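Home / Workcell Safety / Floor Kits & Signage

Prelura Bench Rules Kit for Robot Arm Cells

Okay, so I wrote most of what's in this box, and I'm a little attached to it! The Prelura kit is a set of 26 laminated rule cards plus a wall chart, made for small shops where a robot arm and a person take turns at the same bench. We do a lot of computer teardown work here at Sirkia, so that's what I had in mind the whole time (memory, drives, processors, all the fiddly stuff).

The cards cover what goes on before anyone presses start: power cord out, side panel off and put away, cables tucked clear of the gripper's path, speed limit set, stop button within reach of whoever is standing there. There's a blank line on each one for your own numbers, so please fill them in from your own risk assessment. 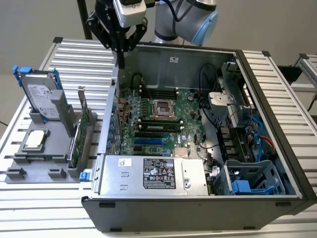 My favorite is card 2, the parts tray card. Every part gets its own spot, always the same way up, and no hands in the tray while the arm is live. Shayne Hinds on our bench crew fought me on that one for weeks and now he's the one who tapes it up first.

What the kit won't do is make your cell compliant. You still need the standards that apply to your robot and your site, and somebody qualified to sign off. Deisy Sotelo checks the wording every May, and if you've registered your kit we mail you the changed cards free.

Cards wipe clean and the holes fit the Zutley rail clips (sold separately, sorry). Order no. 3833. Ships flat.

128 shares · 26 comments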